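Print this page | E-mail this release

Jarnex and Sombatkul to bring tidal power to Falville

I've been waiting a good long while to write this one, so forgive me if I run on a bit. We at Jarnex have signed with Sombatkul to build our first full tidal scheme, in the narrow stretch of water between Flirnomholm and the harbour at Falville. If you've ever tried to row across it when the tide is going out, you'll know why we picked it!

The plan is for 18 turbines, sat on the seabed in a staggered line and well below the keels of anything that uses the channel. Together they'll have a capacity of up to 16MW. Sombatkul will make the turbines and look after them once they're in. We'll own the scheme, lay the cable and sell the electricity.

I should say straight away that you won't see much of it. There's nothing above the waterline except the marker buoys, and the only new building on land is a substation behind the old fish dock at Falville, which is going to be clad in dark timber so it sits in nicely with the net sheds. I had a long and rather lively evening in the village hall on Flirnomholm talking about that cladding (the first colour we suggested went down very badly) and I think we've ended up with something better than we started with.

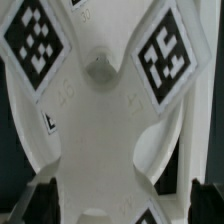
Moulded white plastic with square black-and-white markers.

The seabed survey took up most of last year. The channel floor turned out to be cleaner rock than the old charts had led us to expect, apart from one soft patch at the southern end, and we've shifted two of the turbines north to keep clear of it. That means a slightly longer cable, but a much easier job for the crews putting the foundations down, and I know which of those I'd sooner pay for.

People keep asking me how tidal compares with wind, and I always give the same dull answer: the tide has a timetable. We can tell the grid what we expect to be making at four in the afternoon next February, and be close to it. There are quiet spells at slack water, of course, four of them on most days, and we've agreed with the grid operator how those will be covered. I like wind farms very much and I've worked on a few of them. It's just lovely, after all those years of watching forecasts, to plan a project with a tide table open on the desk. 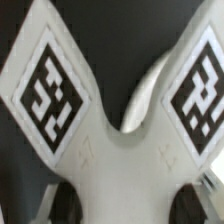

Two markers on a pale grey gripper mount.

Now, the jobs. We expect 144 people to be working on the scheme when construction is at its busiest, on the boats, at the dock and on the cable route. A good share of that work is the sort that local firms already do, so we're holding supplier mornings in Falville and on Flirnomholm before any of the contracts go out. Please come along even if you've never done anything in energy. Welding, catering, diving, crane hire, minibuses, a spare yard with a decent gate: we'll need all of it, and I'd much prefer to ring somebody ten minutes away.

For the fishing boats, the channel will stay open throughout, with a short exclusion area that moves along as each foundation goes in. We'll put out notices the evening before, on the harbour radio and on the board outside the chandlery. Creel fishing on the Flirnomholm side won't be affected at all. If your gear is normally set on the Falville side, do get in touch with us early, so we can sort out dates and compensation before the season gets going.

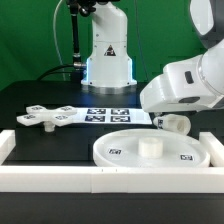 We've also promised to keep an eye on the seals. There'll be listening equipment on the first two turbines from the day they start turning, and the rest won't be switched on until the results have been looked over by the regulator. The readings will go up on our website every month, the boring ones included.

Onshore work starts with the substation, then the cable comes ashore, and the turbines go in last, during the calmer summer months. I'll be over on Flirnomholm quite a lot in the meantime, and I'm always glad of a cup of tea and a question.

For more about the scheme or the supplier mornings, contact the Jarnex press desk.

Print this page | E-mail this release

Recent releases
Jarnex completes seabed survey off Flirnomholm
Falville substation: revised plans on show at the harbour office
Sombatkul chosen as preferred turbine supplier
Changes to the Jarnex community fund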